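Notebook, April, 4:30 pm

Chore runs again, and I'm still on the same question as last week: would I let one of these things loose in my own kitchen yet? Today's task set is the counter tidy from the Caldale list, 11 chores in the sim kitchen, and I only really care about the ones with food and cookware mixed together. Started with the Drimden planner, the old weights (must remember to label the log folder this time!). 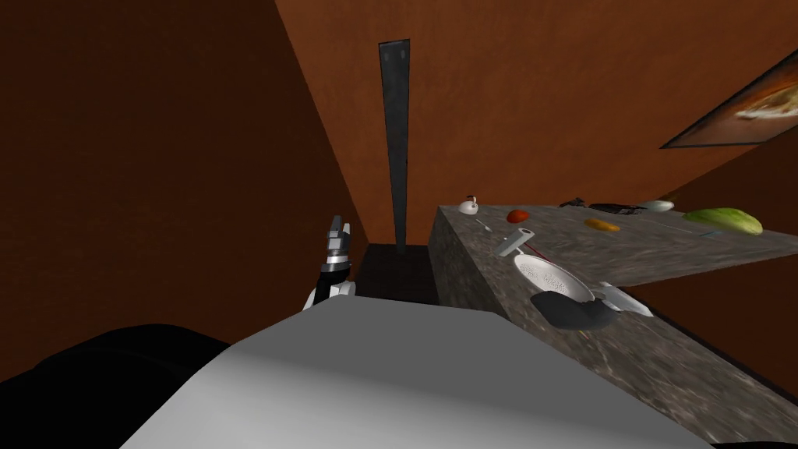 Clutter is what worries me more than grip strength. A planner that does fine with one item on a clean surface gets fussy fast when things overlap, and it's a long way from a tomato to that big green vegetable at the right if you only have one set of grasp widths to choose from. I'd want the strainer pan treated as its own case, handle first. Seed 643 is the layout to keep for comparing, and I've queued 30 tries on it for tonight.

Wrist view next. I like to check the fingers wide open before anything else gets blamed on them, and I wish the Jelínek viewer would let me pin it next to the wide one.
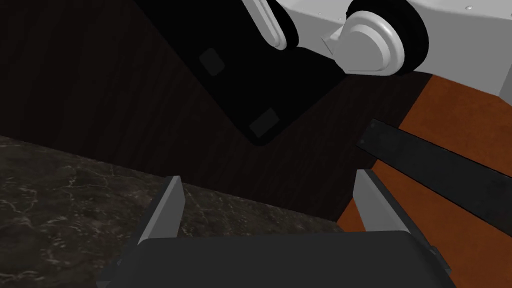
Hamport wrote back on the thread that chores are already solved if you count a dishwasher, and that we should stop asking for a butler and pick one dull job to do over 1000 times. Fair enough, but my dishwasher has never put away an onion. Leaving the queue on overnight, need more disk before then.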